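Revised Handling Rules for Tabletop Robot Stations Take Effect

Tuesday, April 10, 2018

The Bondthorpe Laboratory Safety Office has issued a revised set of handling rules for all tabletop robot stations in the Ruvska and Fukuda rooms. The rules replace the guidance sent out in January and apply to staff, students and visiting researchers. Station leads are asked to read them in full and to confirm receipt by reply to this office.

Most of the text is unchanged. The main revisions concern beverage containers used as grasping objects, the condition of the work surface before a trial, and the way trials are recorded in the station log.

Beverage containers

Cans and bottles remain approved objects for pick-and-place work. Under the earlier guidance, stations were free to use them in any condition. This led to differences in practice between the two rooms, and on 2 occasions to liquid reaching the wrist housing of an arm. The following now applies.

An opened can must be emptied, rinsed and dried before it is placed within reach of the arm. The operator who sets the can on the table is responsible for this, even if a colleague prepared it. The pull tab should lie flat against the lid. A raised or bent tab can catch on finger pads and must be pressed down or removed before the trial begins. Sealed cans may be used only with the written approval of the station lead, and the grip force limit for the trial must be entered in the log beforehand.

Dented cans may be kept in use if they stand upright without support. Any can with a split wall or a sharp edge is to be withdrawn.

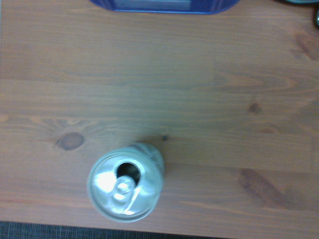

Work surface and surrounding items

Only the objects listed for a trial should be within the marked reach of the arm. Baskets, tools and spare parts may stay on the table if they are outside that reach and are named in the trial sheet as background items. They should not be moved between trials in the same set.

Wood tabletops do not need to be covered. Spills must be wiped up at once and the arm stopped while this is done. Operators should check for glare on metal objects through the wrist camera before starting, and should note it in the log if it cannot be reduced.

Recording of trials

Each set is limited to 51 trials, after which the finger pads must be inspected. Pads are to be replaced after 1000 grasps, or sooner if wear is visible. The log must state the type of each object used and whether any container was opened or sealed.

Questions about the rules should be sent to Emiko Takagi. Requests for exceptions go to Calum MacKinnon and should name the station, the object and the dates concerned. Stations using the Guvberg gripper should continue to follow the separate force table posted beside the controller.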